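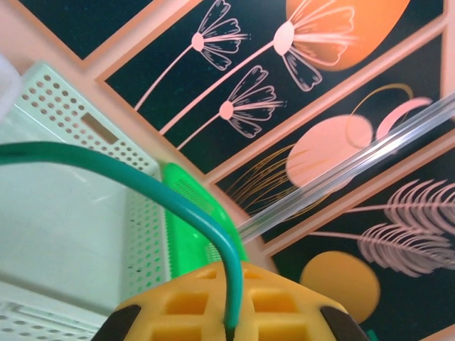 Chapter 3
A Morning at the Open Day

Before you begin

In the first two chapters we spoke about robots mostly in words and diagrams. You learned the names of the joints, and you learned why a controller needs feedback. In this chapter we leave the diagrams for a while and go to visit a workshop. The visit took place in May, in the town of Piswood, where the training center Zenuvstead opens its doors once a year to students, parents and people from the local firms. I went there with a group of 14 students from my evening course, and most of this chapter is built from the notes which we wrote that day.

When you have studied this chapter, you should be able to:
- describe the parts of a demonstration and say what each part can teach the visitor
- explain the difference between a task which is hard for a person and a task which is hard for a robot
- prepare good questions before a visit and write useful notes during it
- read a simple result table with suitable care

Words to learn in this chapter: gripper, compliance, wrist camera, occlusion, trial, reset, operator.

3.1 Arriving

The doors opened at nine in the morning. We received a paper map with three rooms on it and a list of the times. In the first room a firm called Nnaji showed a packing line behind a safety fence. It was fast and loud, and the small children loved it. The arm took a carton, turned, put it down, and took the next one. Each carton was the same as the one before, and each one came to the same place. Please keep this room in your mind, as we will need it for a comparison later.

The second room was much quieter, and it is the room this chapter is mainly about. There the Lulari group worked with an arm at a table covered in ordinary things of the household. There was a cable, a pale plastic basket with round holes in its sides, and a clear tube or rod. Behind them you could see dark panels with pink flowers and ferns. Some of my students were a little disappointed at first. They had expected a clean white laboratory, and one of them asked me in a low voice if we had come to the wrong door.

We had come to the right one. Halima Effiong, who led the demonstration, began by holding up her own hand. "Your fingers can feel the cable before you have decided to take it," she told us. "Ours must mostly look." Then she let the arm start, and for the next 45 minutes hardly anybody in my group spoke.

3.2 What the gripper sees

The gripper in the second room was yellow, with square openings all over it like a grid, and it had dark pads at its two lower corners. A part with such openings is often made to bend a little when it presses on something. Engineers call this property compliance. A compliant finger can forgive a small error of position, while a stiff finger pushes the object away or breaks it. We will calculate a simple case in section 3.5.

A small camera was mounted near the gripper, so it traveled together with the arm. This is called a wrist camera. Its advantage is easy to understand: when the arm comes closer to the work, the camera comes closer too. But it has a weakness. A thing that is near to the camera can cover a thing that is behind it, and this is called occlusion. A thick teal-green cable, for instance, can pass in front of a lime-green object and hide a part of it. A person moves the head a little and the problem is gone. A robot must be told, or must learn, that the hidden part still exists.

Two other difficulties were explained to us at the table. Transparent objects, like a clear tube, let the pattern behind them show through, so their edges are hard to find. And a background with strong shapes, such as a large orange circle, gives the software many edges which have nothing to do with the task. In the first room none of these troubles was present. The carton was always a carton, and the floor behind it was gray.

3.3 Counting the trials

On the wall of the second room hung a board with the number 845. It was the number of trials the group had recorded before the open day. A trial is one attempt at the task, from the start position until the operator says stop. Between two trials comes the reset, when the objects are put back or put differently. Visitors seldom look at the reset, but it can take more time than the trial - and a good report tells you how it was done.

Activity 3A

Work with a partner. Choose a table at home or at school and leave the things on it as they are. Look at it first from your normal height and then with your eyes very near to the surface. Write down which objects became partly hidden when you moved. Keep your notes, as you will use them again in section 3.4, where we plan a path for the arm.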